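The Green Corner: Our Breakfast Counter in Pictures

Reading time: 2 minutes

When we moved to the flat in Grekota, the kitchen was the room I liked least. It was dark and the old counter had burns from other people's pots. We saved for a long time, and in March we finally got the new top and the tiles. The tiles cost 900 for the whole wall, with the glue, and I still think it was a fair price.

Many readers wrote to me after the post about the hallway and asked about the breakfast side. I did not buy anything new for it.

The wall was the hardest decision. My husband wanted plain white. I wanted green, but every green I brought home from Zornura looked like a hospital in the evening light. The mixed one has some brown in it too, and this makes it much softer.

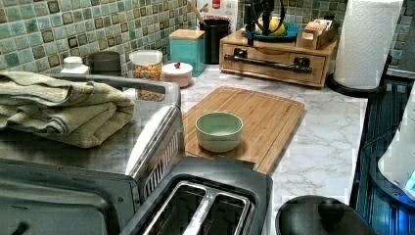

Toaster oven, toaster, and the little mint bowl on its board. The ring cereal stands at the back, by the tiles.

I chose the small bowl before the tiles, and later I carried it to the shop to compare the colors. The lady there was very patient with me. I use it for salt when I cook, or for a few berries in the morning.

The jars against the wall are a habit from my mother. She kept everything where she could see it, and she never bought the same thing twice by mistake. I am not so organized as she was - I still have too much tea - but I try.
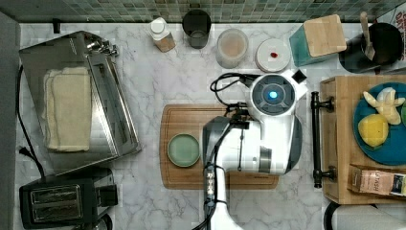

The small green dish on the board, with a teal box and a wooden spatula at the back. The towel is folded on the left.

For the towels I have only one rule, that they are soft colors and can be washed together. Bright ones looked nervous next to the mosaic.

About the boards I get the most questions. I oil them in the evening and leave them until morning, then I wipe off what was not absorbed. The groove needs a bit more care, and I go along it with a corner of the cloth. The oil is from Emberg, but I think any food-safe oil will do the same work. 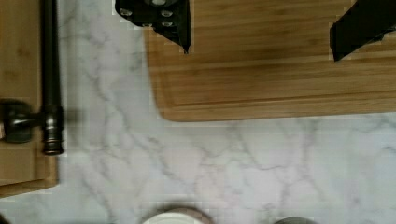
Sixten Moen wrote to me that he dries his boards standing on the long edge, never flat, and that they have stayed straight for years. I will try it with mine.

Next time I will show the shelf above the window, if I finish the painting.

Comments (2)

Grigaitė
I love the green with the brown! Did you seal the grout? Mine got yellow behind the stove.

Tilehead111
Very calm kitchen. Please write more about the marble pattern, I am choosing between two and can't sleep.

Contact | © The Green Corner | Back to top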